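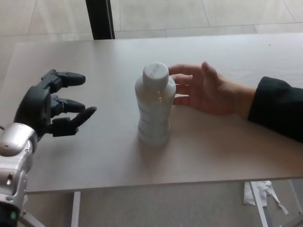

White bottle on the gray table

Search this forum... Advanced search

Refilling vs. rebuying bottles for homemade cleaner
Posted in April by Hacer Toprak

hacer_t: OK I'm hooked! I started mixing my own counter spray (vinegar, water, orange peel steeped for a week) and I've bought no cleaner since. My question is bottles. Do you keep reusing the same plastic ones or switch to glass? I've got 2000 ml of the stuff in a jar right now and nowhere to put it!

Wulent301: Glass all the way. Plastic holds the smell forever.

tuncay_y: Gotta disagree. I've refilled the same two plastic bottles for years and they're fine. Glass plus tile floor plus my kids = no thanks. Rinse with hot water, leave the cap off overnight, done.

Wulent301: Your nose must be used to it, lol. Mine smelled like salad for a month.

cledlow_mags: Love the orange peel idea!! Does it work with lemon? Also please keep it off marble, I dulled a whole windowsill that way and I'm still mad.

hacer_t: Lemon works great, just strain it twice or the sprayer clogs. And good call on the marble, mine's laminate.

tuncay_y: Coffee filter for straining. Slow, but so clear!

hacer_t: Trying that Thursday. Going with plastic for now, sorry Wulent :)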